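Workshop notebook, 27 December 2018

Back on the Sikthorpe hall piano roll player. Brian Okoth brought the second box of rolls over before the holiday, so both boxes are now on the bench. The box is damp-stained along one side but the rolls in it are mostly sound. The labels are in pencil and hard to read. I have sorted them into dance tunes, hymns, and the rest, and will not go further than that until the player runs.

The player action came out of the case in July and has been sitting wrapped since. Pulled the wrapping off this morning. The main bellows cloth is stiff and cracks when folded, which is what we expected. The small pneumatics are worse. I opened 16 of them from the treble end and the cloth tore away from the wood on almost 8. The glue is old hide glue and lets go with a warm knife. The wood underneath is clean.

Tracker bar: brushed out and pumped. Paper dust in the lower holes, a bit of felt stuck in one. Tubing behind the bar has gone hard and must all be replaced. Do not try to save any of it. I tried on the Zatach reed organ and ended up pulling it all off again a month later.

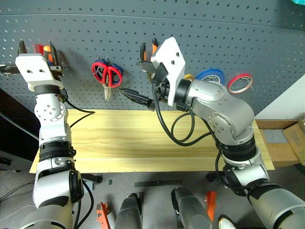
Can the old rolls be played on the machine once it is going, or should we use copies?

Use copies for anything the public will hear more than once, and keep the originals for a single slow pass so we can check the tempo and the perforations. The old paper is brittle at the edges and the first thing to go is the margin, where the roll rubs on the spool flange. After that it tracks badly and whole notes drop out.

Flanges on the take-up spool are slightly bent. Straightened one against the flat block, checked it by spinning it with a strip of paper wound on. The other needs more work. There was a wobble at the drive end as well, and that turned out to be the pin, so I made a new pin from rod and it fits.

Wind motor not opened yet. It turns by hand with one stiff spot. I want to look at the slides before putting any graphite near them.

Gramophone from the same hall: Brian says the Kaijage family gave it at the same time as the player, and that the two were used on alternate weeks for dances. There was no band unless somebody's cousin could be talked into it. He has this from his aunt, who used to pump the pedals when the regular man was late. She told him the trick was to keep pumping evenly through the quiet parts, when everyone else wanted to speed up. Worth writing on the card that goes next to it.

Spring on the gramophone is good. Cleaned out the old grease, which had set like candle wax, and put in fresh. Ran two sides on it with a soft needle. Speed drops a little toward the end of the second side, so it wants winding between records. Governor leather is thin but will do. The reproducer gasket is hard and the sound is buzzy on loud passages. New gasket to be cut.

Sonero have the bellows cloth in stock in the medium weight. I asked for thin for the small pneumatics and they are checking. Do not start gluing until both weights are here. If the thin does not come, the medium is too stiff for the treble notes and they will be slow to repeat.

To do:
Strip the rest of the pneumatics and number each one on the back in pencil
Measure tubing, inside and outside, before ordering
Straighten second flange
Cut gasket
Ask Brian whether his aunt remembers which rolls were played most
Find the missing pedal strap, last seen in the box with the case screws

Glue pot left off and empty. Hymn rolls are back in their box with the lid weighted down.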